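Last updated: April
By Jozefína Ďurica
8 comments

4.3 When the arm stops over the bin (fault 253)

I get asked about this one more than any other fault, so bear with me! It nearly always means the cable loop has snagged on something during a pick.

1. Press the stop button on the pendant and leave it pressed.
2. Follow the cables along the arm by eye and find the snag.
3. Lift the loop free with one hand. No tugging (I've wrecked a connector that way).

CAUTION: Never reach into the bin while the motors are live.

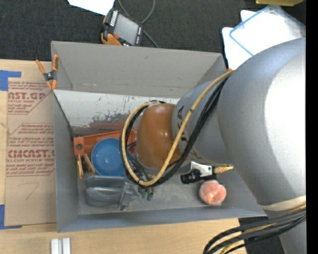

4. Release the stop, clear the fault and jog upwards, slowly, until you're well clear of the walls.

Note: if 253 comes straight back, ring Devendra Bhatia before you try again.

Shares: 8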